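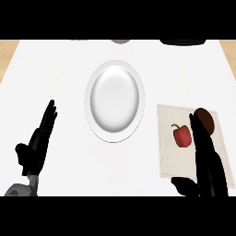 The Asta 123 is a desktop answer sheet scanner for civil service commissions, personnel boards and other public offices that give written hiring and promotion exams. It reads pencil and ink marks on one side of a standard sheet, saves a picture of every page, and writes the candidate's answers to a file that your scoring software can open. It needs a level table and a wall outlet. White answer sheets are easy to overlook on a smooth white tabletop like this one, with an empty oval plate, a placemat and a red bell pepper also out, so our sheets are printed with a green border. Plan on leaving open space in front of the scanner for the output tray, plus a place at the side for the stack waiting to go in.

Who it is for

The 123 was designed for offices that run several exams a year and score them in house. A typical customer gives an entry-level clerk exam, a police or fire exam, and a handful of promotional exams with small candidate lists. If you test more than 600 candidates in one sitting, look at the Asta floor model, which has a larger feeder and a second output tray for rejected sheets. If you only score a few dozen sheets a year, a flatbed scanner and the Hodow software may be all you need.

How it works

Load the stack face up with the clipped corner to the left. The input tray holds 400 sheets. The scanner checks each sheet for the form number, the candidate ID grid and the exam series code before it reads the answers. Sheets that pass go to the main tray in the order they were fed. When a sheet fails, the scanner stops and shows the reason on the display:

Form number does not match the exam
Candidate ID missing or double marked
Two sheets fed together
Sheet upside down or reversed
Mark too light to read

The operator can fix the problem and feed the sheet again, or accept it and flag it for hand review. Flagged sheets are listed at the end of the batch report. The scanner does not change or guess at an answer. If two bubbles are filled in for the same question, both are recorded, and your scoring rules decide what happens next.

Candidate names and scoring

Most commissions want exams scored without the candidate's name in view. The 123 reads the ID grid only. Names stay on the tear-off stub, which is removed at the test site and kept in a sealed envelope until the list is certified. If your rules call for a different procedure, such as a barcode label in place of the grid, tell us when you order. We can set up the form for either one.

Veterans' credit, seniority points and oral board scores are not handled by the scanner. They are added in Hodow or in whatever program you use to build the eligible list.

Software

Hodow Score is included with a license for one computer. It reads the scanner's answer file, applies the key, and prints score notices and an item report. The item report shows how many candidates chose each answer, which helps when someone files a protest over a question. You can change the key after a protest is upheld and rescore the whole batch without running the paper again. The earlier results are kept – they are marked as replaced and cannot be deleted by a regular user.

Offices that already have an applicant tracking system can skip Hodow and import the answer file as plain comma-separated text. The column layout is in the back of the manual.

Answer sheets

The scanner works with Stustetti forms only. They come in single-sided 100-question and 150-question versions, and both have the clipped corner and the green border. Photocopied sheets will not feed reliably and the timing marks are often out of place. Please don't use them, even for a makeup exam. Custom headings with the name of your city or county are available on larger orders. Proofs are sent by email and we do not print until one is signed.

Use a No. 2 pencil or a black or blue pen. Red ink is not read.

Specifications

Model: Asta 123
Input tray: 400 sheets
Output tray: 600 sheets
Sides read: one
Display: two lines, with four buttons
Connection: USB, cable included
Stored form layouts: 16
Power: standard grounded outlet
Warranty: two years, parts and labor

In the box

Scanner, output tray, power cord, USB cable, cleaning cloth, one pack of test sheets, Hodow Score license card and printed manual. The dust cover is sold separately.

Care

Wipe the read window with the dry cloth before every batch. Eraser crumbs are the most common cause of false marks, so fan the stack over a wastebasket before loading it. The feed rollers can be replaced by the user with no tools. We suggest a new set after every third roller warning, or sooner if sheets start to go in crooked. Run the test sheets after changing rollers and keep the printout with your exam records.

Ordering

Pelletier sells the 123 directly to public agencies and accepts purchase orders. Send the name of your agency, a shipping address and the form versions you use now, and we will return a written quote. Offices with an exam scheduled in July should order early – that is our busiest month for custom forms and proofs take longer. Remote setup help is included for the first batch you score. Training at your office can be added to the quote.

Trade-ins are accepted on older Asta models in any condition. We will send a box and a prepaid label.

Search products and manuals Enter model or part number Go

© Pelletier Testing Equipment | Contact sales | Service and parts | Terms | Page updated 2025-03-16 | Back to top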